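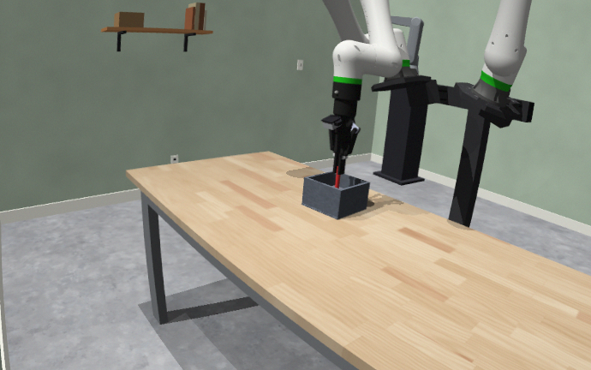

Okay, small rant about rules for sim runs, now that I've rewritten ours for the third time.

Rule one: write down what counts as "done" before anybody hits start. Stick in the box, fingers open, gripper back above the rim. All of it, or it's a fail. We used to argue about this after the fact and guess what, everybody's runs passed!

Rule two: the idle arm is still part of the test. Log its joint positions too. Nerys Mostyn found 83 runs in our March batch where we had zero record of what the second arm was up to. Ouch.

Rule three: fix your seeds and keep the list. We do 600 episodes per policy now, same starting poses for everyone. If you change the table, the lights or the box, that's a new version number — yes, even if it's "just a texture."

Rule four (my favorite, everyone else hates it): watch 10 failures start to finish before you touch any code. Pick them at random, don't go shopping for the funny ones.

Lucimara Evangelista wants a contact force limit in there as well, so a run that slams the rim can't score as a success. I'm for it. We're still fighting over the number.

Draft is up on the Bustgate page, comments open till 16th May. Be mean, it helps — I've got thick skin and plenty of coffee.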